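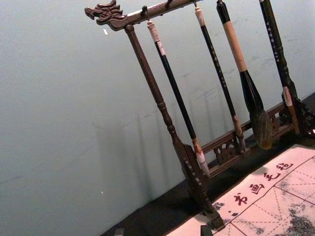
写剧本写到第三年,我才敢把本子拿给不认识的人读

十月里我又去了一趟 Dason 剧场的剧本朗读会。说是剧场,其实观众席只有46个座位,楼下是卖五金的,楼梯很陡,每次爬上去我都要先喘一会儿,再装作若无其事地跟门口的人打招呼。

这回读的是我自己的本子,叫《Dullow 的灯塔》,改到第16稿了(前面那些稿子我一份都没舍得删,全堆在一个文件夹里,名字起得乱七八糟,什么“最终”“最终真的”“再改一次”)。故事讲两姐妹回到海边小镇 Dullow 处理母亲的老房子,一吵就是一整夜。我原先最得意的是第二幕那段长独白,在家念的时候自己都掉眼泪,结果演员一开口,我坐在后排听着,心里就凉了半截:太长了,妹妹站在旁边根本没事可做!

倒是有一处我从来没当回事的地方,姐姐问“你吃了没有”,妹妹隔了好久才说“吃了”,底下一下子静了。我在本子边上画了个大大的圈,回家路上还在想这两句。

散场后大家留下来聊,有位观众说她一直以为母亲还活着,就在隔壁房间。我当时忙着解释,后来坐在车上越想越觉得她那个听法比我写的有意思,现在正琢磨第三幕要不要顺着她的意思走。

Fukard 戏剧工坊冬天的班也开始报名了,学费1,000块,我还在犹豫。上次那门对白课我是很喜欢的,就是作业多,每周要交一场戏,我有两次是半夜才写完的。要是有朋友上过他们的结构课,麻烦在评论里跟我说说,我先去煮面,吃完接着改独白。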